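Skarkside Dispensary Self-Inspection Checklist, With Our Comments
Updated 20 Mar 2018

We've been through two rounds of state inspections now, and after each one we sat down and wrote out everything we wished we had looked at the week before. What follows is our working list for the retail floor and the back storage room. You're welcome to borrow it, scribble on it, and tell us where we've gone wrong (several of you already have, and the list is much the better for it!).

FRONT DOOR AND CHECK-IN
[ ] State license and city license both posted where a customer can read them
Comment: Ours was hung behind a potted fern. The inspector was very nice about it, but it still went in the report.
[ ] ID scanner tested at opening, with a flashlight and an ID guide in the drawer as backup
[ ] "No one under 21" sign on the outside of the door
Comment: Check your local wording. The medical side has different rules, and if you run both under one roof you'll want to read that section twice.

SALES FLOOR
[ ] All product behind the counter or in locked cases
[ ] Scales carry a current certification sticker
Comment: We had 629 written down as the certificate number on one scale and something else on the sticker. Bring the paper and the scale together and compare them with your own eyes.
[ ] Universal symbol on every edible, inner and outer packaging
[ ] Exit bags stocked and child-resistant

STORAGE ROOM
[ ] Door locks on its own when it swings shut
[ ] Tags match the tracking system, item by item
Comment: Please don't leave this one to the night before. Our February count came to 437 packages and took most of an afternoon, with a long break for sandwiches.
[ ] Waste log signed, waste made unusable before it goes out
[ ] Nothing blocking the electrical panel
Comment: The building went up in 1978 and the panel is in a silly spot, so we put tape on the floor and everybody keeps their boxes behind it. 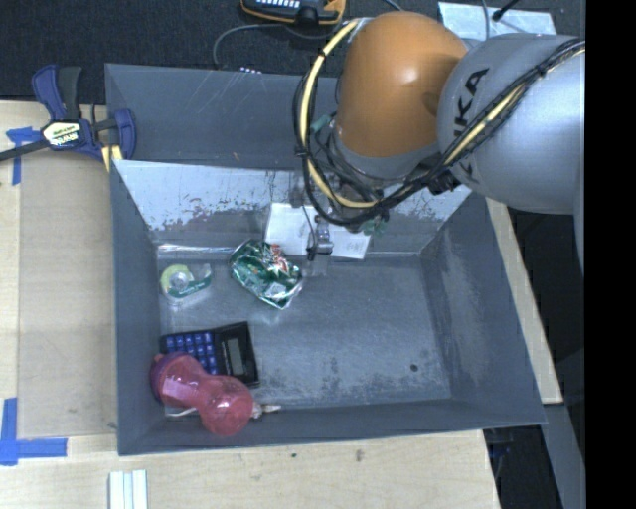
Alhassan wrote in to say that the waste line ought to be two lines, one for the weighing and one for the mixing, as the two jobs usually fall to different people and the second signature is the one that gets missed. We think that's fair, and it will be split in the next version.

CAMERAS AND ALARM
[ ] Every entrance, register and storage area covered
[ ] Clock on the recorder matches the clock on the register
Comment: Ours drifted by four minutes over the winter and we'd never have caught it without the list.
[ ] Recordings kept for the full required period, and someone on shift knows how to pull them

PAPERWORK
[ ] Badges worn and current
[ ] Visitor log filled in, with times out as well as times in
[ ] Delivery manifests filed by date

Print it single-sided so there's room for notes on the back.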